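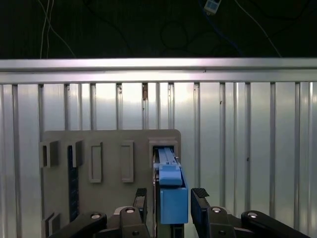
The gray holder board, with a blue piece in the slot on the far right.

Hello again! This is the computer teardown page. If you came looking for the bike stand pictures, those are still on the old page and I haven't touched them since July.

The short version is that we've been taking apart old desktop towers at Tilahun, down to the bare case, and sorting what comes out of them. I love this stuff way more than I should. I grew up in a house where the family computer was not to be opened under any circumstances, and I think I'm still making up for it (sorry, Mom). Every case is put together a little differently, and half the fun is finding out where somebody hid the last clip.

The gray board is my favorite thing on the whole table. It has raised holders and slots all over it, so a part can stand up where you can get at it again. Before we had a board like that, I used to set drives down flat in a pile on the bench, and then Abenezer Workneh would come along and put his coffee next to them, and I would age ten years. Standing them up takes so much less room, and the label is right there when you want to copy down a number.

A few things I've picked up along the way, for anyone who wants to try this at home. Unplug it first, obviously, and hold the power button in for a few seconds after that. Lay the tower on its side on something that won't mind scratches. Take a picture of the wiring before you pull a single plug, even if you don't plan on putting it back together, and put the screws in a cup with a lid. I've kicked over two cups without lids and I'm still finding screws with my socks!

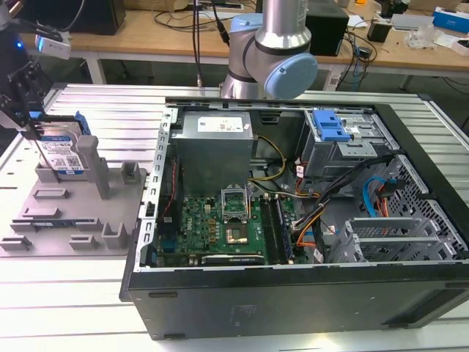

I like to start with the drives. The colored plastic is your friend here: on a lot of these office towers, the blue bits are the ones you're meant to squeeze or lift. The drive comes out with its carrier still on and you don't even need a screwdriver. After that I go for the cables, following each one back to where it starts (the power supply always has more of them than you think), then the memory, then whatever cards are in there. The processor socket I leave alone as long as I can. Those pins are tiny and I have big thumbs.

Yeshi Adugna does it in a completely different order, power supply first, and she's faster than me, so take my advice for what it's worth. She also keeps the list. We're at 120 drives on it so far, and the goal is 300. Number 1 is still on my shelf and it's staying there.

Moushumi Ekanayake wrote in to ask what happens to the parts. Memory and drives that test fine get wiped and go to Zemedport, where they build up machines for the reading room. Bare steel goes to the scrap place by Irkus. Cables I mostly keep, and yes, I have a problem. If you need a power cord, please, please come and take one. Take four! 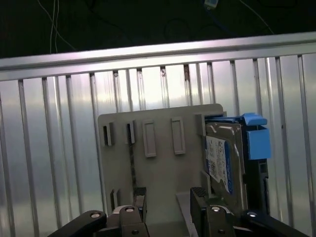
Hard drive standing up in its blue caddy, label side showing. The print is too small to read in this one.

I still want to do a page on the caddies by themselves, with the different latches side by side. If you've got odd ones in a drawer, hang on to them for me. Asnakech Gudeta has already set aside a box and I'm picking it up next time I'm over there.

Posted 24 April 2023. Comments are open, and I do read them, just slowly.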